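Subject: Re: [cell-planning] Second pushing cell – what do we need to order?
From: Solange Quintana
To: cell-planning list

Meron, all,

Replies to your points below. I have put the money question first because the request has to go in before the end of May.

Meron Gebretsadik wrote:
> I have been asked for an equipment list for the second cell at
> Rornside, with prices. My understanding is that we are copying
> the Alerley cell as it stands. Can somebody confirm:
>
> - do we need a gripper, or is the plain rod enough?
> - do we buy the same perforated table or can we use a bench?
> - what do we put down for the board and the blocks?
> - how much should I allow for spares?
>
> Nigatu have sent a quote for the arm and the mount but it has a
> two-finger gripper on it, and I would like to take that line out
> if we can. They hold the price for 30 days.

Yes, take the gripper out. All the work planned for the second cell is pushing blocks across a board, the same as at Alerley, and the rod does that. If a later project wants to pick things up, that project can pay for the fingers. Please do keep the mounting bracket on the quote. We made our own the first time and it took two goes to get it square.

On the order of things, I would settle the arm and the table together. They have to be bolted to one another, and last time we ordered the arm first and then waited 7 weeks for a table with the right hole spacing. The arm sat in its crate for all of that. If Nigatu can't supply the table, Drondska can, but ask them for the hole pitch in writing before you raise the order.

We should buy the perforated table again. I know a bench is cheaper. The trouble with a bench is that every change of layout means drilling it, and after a few months the board no longer goes back in the same place. With the grid we take out the bolts, move the board and note down which holes we used. For those on the list who haven't been over to Alerley, the board goes straight onto the blue panels with bolts along the near edge, and the blocks are ordinary shapes, a star, a heart, a cube and so on. 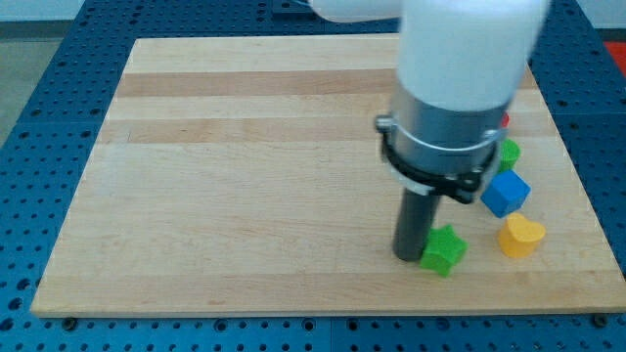
Items for the request

1. Arm and controller. As quoted by Nigatu, gripper removed. Ask them to confirm that the controller price doesn't change when the gripper goes, as these are sometimes bundled.

2. Bracket, clamp and rod. One set fitted, one set spare. The rod is a small cost but we have bent one, and the cell was down until the new one came.

3. Table. Perforated panels, same pitch as Alerley. Allow for delivery to the ground floor only – the lift at Rornside won't take the large panels, so we will need people on the day.

4. Boards. 2 of them, pale hardwood, cut to our drawing. I will send Meron the drawing. Please don't let anybody swap in a painted one to save money, it changes how the blocks slide and we would have to redo the tuning.

5. Blocks. Buy three sets from the same supplier at the same time. Shapes from different batches are never quite the same size.

6. Spares and small parts. I would put down 700 pounds. That covers bolts, cable ties, spare cables and a second emergency stop. Finance will ask what it is for, so list the parts instead of writing "sundries".

What I can't answer is the service contract. The Alerley one was arranged before I joined and the renewal is handled somewhere else. Does anyone have a copy? If the two arms can go on one contract it ought to be cheaper, and it needs to be in this request or it will come out of our running costs.

Meron, if you send me the revised quote I can check it against the old order the same afternoon.

Solange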